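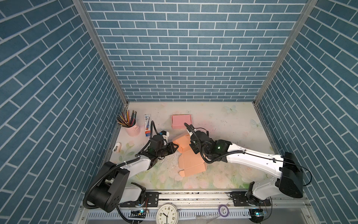
2018-06-25
by Yusri Menon

Quick one, I have a call in 20 minutes and if I don't write this now I won't.

I deleted most of my email list. On purpose. 2,734 addresses on Friday, a lot less today. Feels strange. Mostly fine.

Background for anyone new - I sell stationery bits through the shop, small orders, and the newsletter has been the thing that pays for itself since the Celtstead days. Or I thought so. Opens had been sliding since winter and I kept blaming subject lines. Tried questions. Tried emoji (sorry). Tried sending at six in the morning, which only meant I was up at six in the morning.

Then I moved everything over to Tendar and for the first time looked at who was opening, instead of how many. Should of done that years ago. Huge block of people from one giveaway, the Miltatex one, who signed up to win a thing, didn't win the thing, and never opened a single email after. Not one. I'd been paying to write to them every month.

So I did a re-permission email. Plain text, no logo, three lines. Do you still want these, click if yes, do nothing if no. Sent it, waited a week, sent it once more to the ones who hadn't clicked.
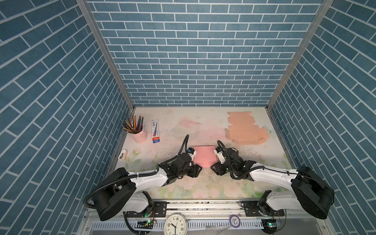
Pillai thinks I'm crazy, and told me so at some length over the phone. His argument was that a cold subscriber costs next to nothing to keep and might buy a gift in December, and that I'd be better off mailing them twice a year and leaving it at that. Also that I would regret it by the fall.

Maybe. It's a fair point about gifts. But the dead addresses drag down the rest, is how I understand it. If most people ignore you, the mail providers notice, and then you land in the junk folder for the people who do want to hear from you. I had two customers in June ask why I'd stopped sending. I hadn't stopped.

Numbers, such as they are. First email got most of the yes clicks, second one got another 119. More than I expected from a second try, so don't skip it. A few people wrote back in actual sentences, mostly nice. One asked to be taken off in capital letters, which, fine, done.

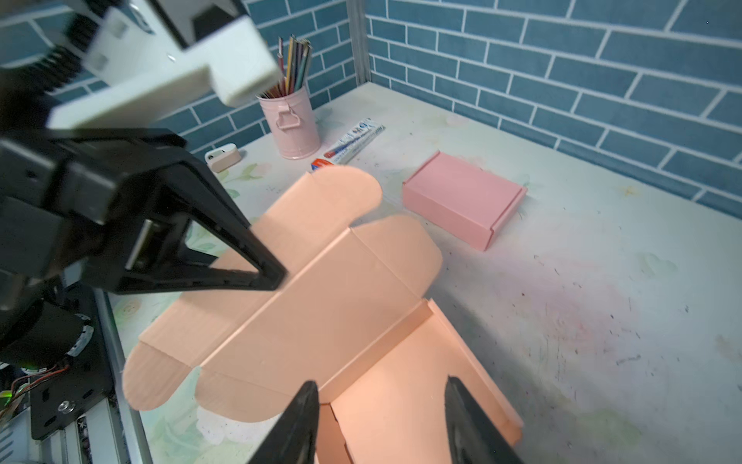 The bit I got wrong was the waiting. A week is too short. People go on vacation, people let mail pile up. I'd give it 30 days next time and put a line in the shop order emails too, so regular buyers don't drop off by accident. At least one regular did, and I had to add her back by hand after she asked, a bit embarassing.

Also I forgot to export the old list first. Caught it just in time. Export first! Put the file somewhere you'll find it.
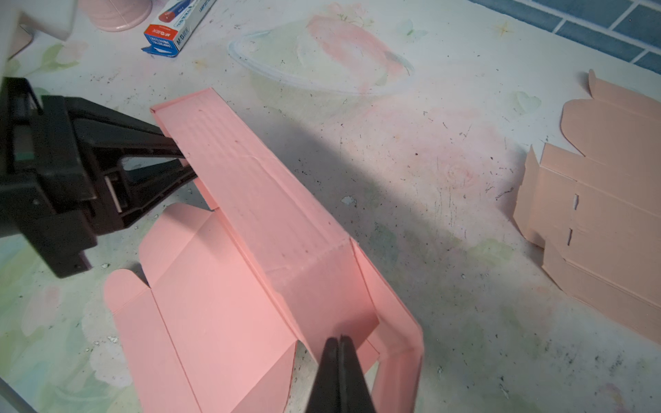
What I'm changing

Giveaways, none for a while. If I do one it gets its own list and people choose to move over or they don't.

Welcome email gets rewritten. Current one still mentions the old shop name, oops.

One send a month, not two. I run out of things to say by the second one and it shows.

Will post the open rates once I have a couple of sends to compare. Ok, phone's ringing.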